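Posted 12/09/2022

I finally got to see Triltard at the Tekdale last week, on the second night of the run. I had missed it in February when it was done as a reading above the pub, and I'd heard enough from people who went to want to see it done properly.

It is a play for two actors about a pair of brothers clearing out their father's shop. Malachy Horgan wrote it and also plays the older brother. Corey Henare plays the younger one, who has come back after a long time away and doesn't say where he has been. The whole thing runs without an interval.
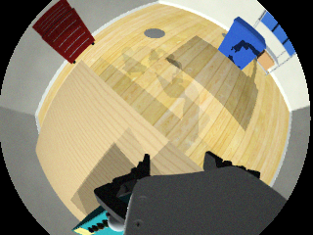 The first half hour is slow. The brothers argue over what to keep and what to throw out, and it takes a while before you work out what they are really cross about. I didn't mind, but the couple next to me were restless. After that it picks up a lot. There is a phone call, with only one side of it heard, that Henare does very well - he hardly moves and you can follow every word the other person must be saying.

Horgan is good too, though I thought he rushed some of his own best lines. The director is Ketsara Boonyarit, who did Zirkudley in the same theatre, and she uses the space in much the same way, with the audience on 3 sides. If you can, sit in the middle block. From the side seats you get a lot of the backs of people's heads.

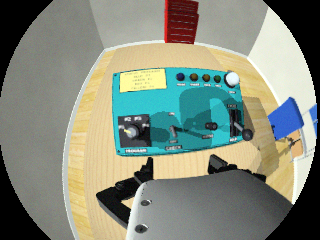

The Tekdale holds 300 and it was a bit over half full. I hope that improves, as the tickets are not dear and there is very little else on in town until the pantomime. The bar shuts once the show starts, so get a drink before you go in. Parking behind the building is free after six.

My one real complaint is the music between scenes. Kaan Yazıcı wrote it and it is nice enough by itself, but it was too loud where I was sitting, and twice it ran on over the start of the dialogue. I spoke to a friend who went the night after and she said the same.

The run has 2 weeks left, and there is a talk with the writer and director after the last matinee. I have booked for that one as well and will put up a few notes when I've been. Next on my list is Devendra Sandhu's one-man show, if I can get a ticket.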